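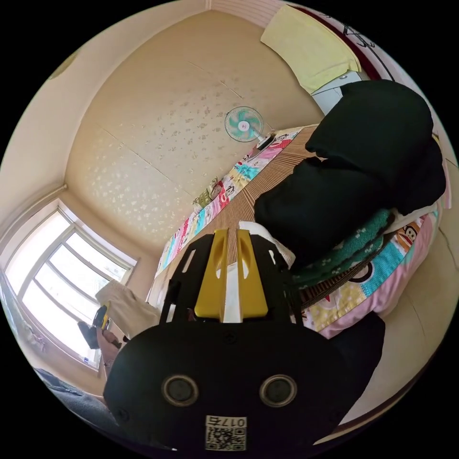 ## 4.2 Curl in stored narrow-format paper

The till rolls in the Grevdale deposit were kept wound for most of their storage life, and curl is the main obstacle to reading them. A strip cut from the outer turns of a roll can be laid under glass and transcribed with little trouble. A strip from near the core closes up again when the glass is lifted. Earlier work on the Pokgate ledgers treated curl as a fixed property of the paper, set by the winding radius and the years in storage. We treat it as the sum of two parts. The first is winding set, which depends on radius and time. The second is moisture curl, which depends on the difference in water uptake between the two faces of the sheet and can change within an hour.

The two parts were separated as follows. Each strip was cut to a length of 45 cm, marked on the inner face with a soft pencil, and hung by one end in a closed cabinet until its shape no longer changed between readings. The radius at the free end was then taken with a set of printed arcs held behind the strip. After this first reading the humidity in the cabinet was raised in 3 steps, with a reading at each step, and brought back down by the same steps. The part of the curl that returned to its starting value was assigned to moisture. The remainder was assigned to winding set.

Hanging has one clear drawback. The weight of the strip opens the curl, more so near the clamp than at the free end, so a hung strip always looks flatter than the same strip laid on edge. Ylva Engström proposed reversing the strip, with the held end below and the free end above. In that position the weight of the strip adds to the bend once the free end has passed over, and a small set becomes easy to see by eye. The upright position was used for sorting only, because the radius it gives depends heavily on free length. Figure 3 shows the general shape. Strips sorted as "open" stood without turning over; strips sorted as "closed" came down far enough for the tip to point at the bench.

**Figure 3.** Long, thin white strip held upright, curling over at the top.

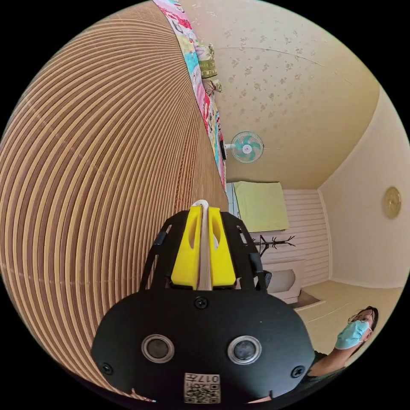
Chanida Somboon, commenting on a draft of this section, objected that the upright position confuses stiffness with set: a limp strip with no set at all will also fall over if enough of it is left free, and the sorting would then place it with the closed strips. She asked that each strip be turned to face the other way and tried again.

The objection holds for the lighter papers. A strip with true winding set falls toward its inner face whichever way it is turned in the clamp, while a limp strip falls toward whichever side it was leaning at the start. We therefore repeated the sorting with each strip turned. Of the strips first sorted as closed, 11 fell toward the outer face on the second trial and were moved to a separate group, labeled "limp." All of these came from the Urnell rolls, which are on a thinner stock than the rest. They were left out of the radius comparison but kept in the moisture readings, where stiffness matters less.

For the strips that remained, winding set rose sharply toward the core, as expected. Moisture curl did not follow the same pattern. It was nearly level along the length of a roll and differed mainly between rolls, which suggests that it comes from the sheet as made. The Prendergast rolls, coated on one face, showed the largest moisture curl and took up to 7 hours to settle after a humidity step. Readings taken sooner than that overstate the set, and the values given for coated paper in the Pokgate work should be read with this in mind.

Flattening trials on the same strips are described in Section 4.3. The limp group was not included in those trials.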